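The Long Goodbye to a Box of Cables

6 min read

We moved house in February, which in this part of the country is a decision you make only if the landlord has made it for you. Ours had. He was very nice about it. He brought banana bread. It is difficult to be properly angry at a man while eating his banana bread, and I think he knew that going in.

So, eleven years in the flat on Brunbridge Road, and then a rental in Iltdale with one more bedroom and one fewer of everything else. No linen closet. No pantry to speak of. A garage, in theory, although the door opens only as far as a medium dog. I had told everyone that we didn't own very much. I had been telling people this for years, in the slightly superior tone of someone who once read half a book on minimalism and then kept the book.

The mover's estimator, a patient woman named Weronika Czarnecka, walked through the place with a tablet and tapped at it in every room. In the hall cupboard she stopped tapping. "And this is all going?" she said. I said of course not, I'd be sorting it. She put it down as going. She has obviously met people before.

What was in the hall cupboard was cables, mostly. Cables, and the power bricks for things that had died, and the manuals for things that had died before those. There was a phone charger for a phone I could not remember holding. There was a Barbier coffee grinder, without its lid, kept in case I ever found the lid. The lid was in the kitchen, in a drawer, kept in case I ever found the grinder. They had been nine metres apart since the federal election before last. I put them together and plugged it in and it made a noise like a curling broom going through a fence, so both halves went in the bin, finally united.

The accepted wisdom on moving is that you should touch every object once and decide. I can report that this takes you through to about the second shelf. After that you are sitting on the floor reading a warranty card for a toaster oven, and it's dark out, and someone is asking you about supper.

My partner, Raluca, moves the way other people fight fires. She grew up in a family that shifted cities every couple of years and she regards an object without a box as a personal failing. By the end of the first weekend she'd done the kitchen, the bedroom and her own desk, and labelled all of it on two sides and the top. I'd done the records. I'd done them alphabetically, too, and I was pleased with that until she asked what order they'd been in before. They'd been in alphabetical order before.

We had a difference of opinion about containers. Raluca Pop is a cardboard person. She likes the uniformity, she likes the tape gun, and I suspect she likes the sound of the tape gun. I had decided, after a long and unnecessary evening of reading, that we should use plastic crates. You don't have to build them. The bottoms don't fall out on the icy bit of the front steps. You can hose them down. I grew quite passionate about it and may have used the word "ecosystem".
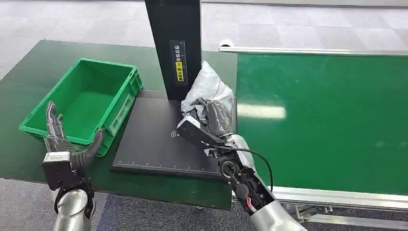 A green crate, the one true way to move house.

Raluca heard me out and then asked where we would keep the crates afterwards. It's a fair question and I resented it. Cardboard you flatten and put out with the recycling. A crate is forever. A crate is a new belonging, acquired for the purpose of moving the old belongings, and when you've emptied it you have to find somewhere for it to live, probably inside another crate. I said we could rent them. There's an outfit called Hiltonora that drops off a stack and picks it up again two weeks later, and it would have cost 99 dollars plus tax, and we did it. She was gracious. She wrote her labels on masking tape and stuck them to the sides, and only once remarked that the tape wasn't sticking.

The tape wasn't sticking. It was minus nineteen. By the time everything had been carried from the flat to the truck and from the truck to the house, the labels had come off and blown down the street in the general direction of the credit union. We arrived with a full household of anonymous green boxes, like a very dull game show. It took me four tries to find the kettle. I found the fondue set on the first.

I should say something about the help, because there was help, and I have not always been a good enough friend to deserve it. Adhiambo Masanja came with her van and a bag of those little hand warmers and drove three loads without complaint, although she did take the corner at the bottom of the hill in a way I would describe as committed. Bastian Fuchs came with a bad back. He announced it at the door, and then stood in the living room for five hours telling everyone how to lift. He was right, as well. I've lifted with my knees ever since and I think of him every time, with some bitterness.

Then there was the couch. Every move has a couch. Ours had gone into the flat in 2014 by a method none of us could recall, and it would not come out by any method we could devise. We tried it on its end. We tried it on its back. We took the door off, and then the trim, and then Bastian suggested taking off the legs and we found that the legs had been glued on at some point by a person I will not name, who was me. In the end the movers' guy looked at it for maybe ten seconds, turned it a quarter and walked it out by himself. He said it was the angle. I've thought about that more than I'd like.

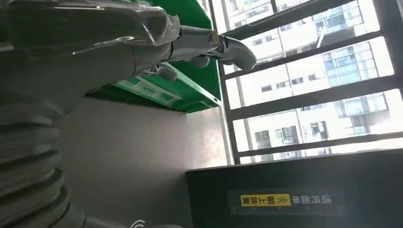
It's all in the angle, apparently.

The first night in a new house is always bad. I don't care how nice the house is. You don't know where the light switches are, the fridge has an unfamiliar mood, and the furnace makes a sound at two in the morning that you'll stop noticing in a week but which tonight is clearly someone coming up from the basement. We slept on the mattress on the floor with our coats on top of the duvet, and ate dépanneur sandwiches, and Raluca said it was like being students again. I'm forty-six. I was not this sore as a student.

The next morning our neighbour, Lionel Riviere, appeared on the step with a shovel and introduced himself by telling us which side of the street they plow first. He then told us which day the recycling goes, who owns the orange cat, and how much the previous tenants had paid in heating, and that last figure made me want to go back in and lie down. He's retired from something to do with grain. He has been over most weeks since. I've learned more about the municipal drainage plan than I knew there was to learn, and I'd vote for him if he ran.

We had two weeks to empty the crates. We emptied most of them in four days and then hit the hard ones, the ones with no category. You know the sort. A stapler, a candle, a single ski glove, an envelope of foreign coins, a picture hook still attached to a bit of the old wall. In the flat these things had each had a place, a stupid place, arrived at over a decade by putting them down there once. In the new house they had none. I carried the ski glove from room to room for most of an afternoon. It's in with the tea towels now, and I already know that's permanent.

On the last night before pickup there was a single crate left, and it was the hall cupboard. The cables. I had not sorted them before the move, as Weronika had foreseen, and I had paid by weight to have them brought across town. I sat down with a coffee and a garbage bag and resolved to be ruthless. I kept two. I kept two chargers as well, and the long extension cord, and the thing that might be for the old camera. Then I thought about the drive full of old photos, and how I'd feel if I threw out the one lead that fit it, and I tipped the lot into a cardboard box that Raluca happened to have ready. She had already labelled it. It said CABLES (HIS).

It's in the garage, just inside the door, as far in as I could reach. The Hiltonora people took their crates away the next morning and charged us for a missing one. I've looked everywhere. Raluca thinks it's behind the cables.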